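# Pravel Robotics Club: Questions We Keep Getting

**Do I need to know how to code?**

No. Mark Anthony Mercado joined knowing spreadsheets and card tricks, and he now runs our Pokham group. You will pick up some Python, mostly by breaking ours.

**What are you working on this term?**

Laundry. The two-arm project is learning to handle clothes, a job most members have been avoiding at home for years. Shorts come first, then shirts.

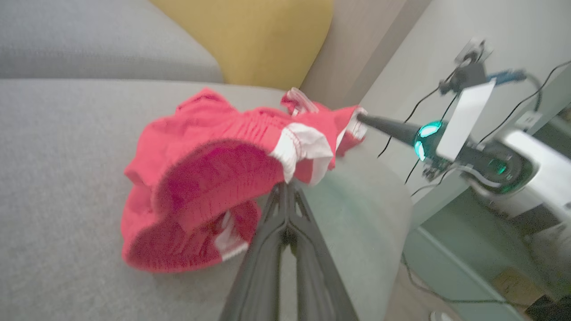 *Red shorts, one gripper on the waistband side.*

**Why is fabric so hard?**

A box stays a box. A pair of shorts has a new shape every time you put it down, and the arms have to find an edge worth holding before anything else can happen. Merike Pētersons, who teaches our grasping sessions, has strong opinions about waistbands and will share them.
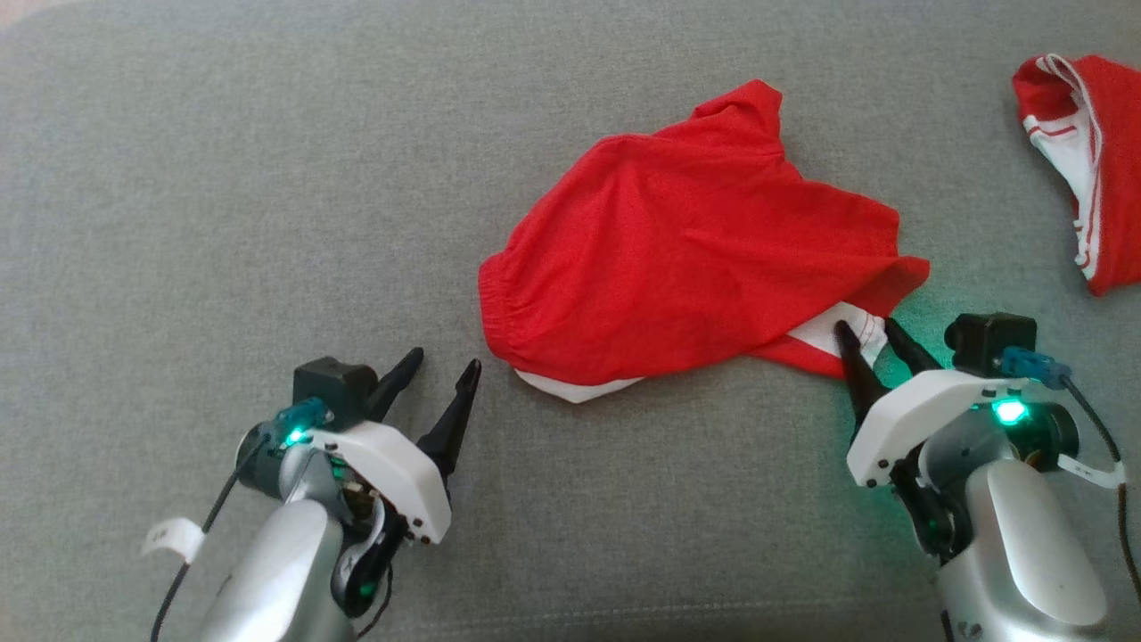 She also sets the homework, so it pays to listen. New members spend their first 2 sessions driving the arms by hand before they touch any training code — it's humbling, and then it's October.

**How many attempts does it take?**

Our target is 310 logged attempts per garment type. Failed ones count, which keeps morale up.

**Is there a competition?**

Yes, the Šimkus Cup in Londstead. Teams are limited to 4 people, and the shirt round is where friendships get tested.
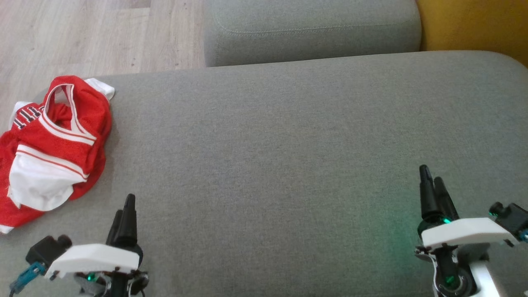
## Joining and Fees

**What does it cost?**

Dues are $80 a year. Snacks are separate and political.

**When do sign-ups close?**

26th September. We do accept late forms, with visible disappointment.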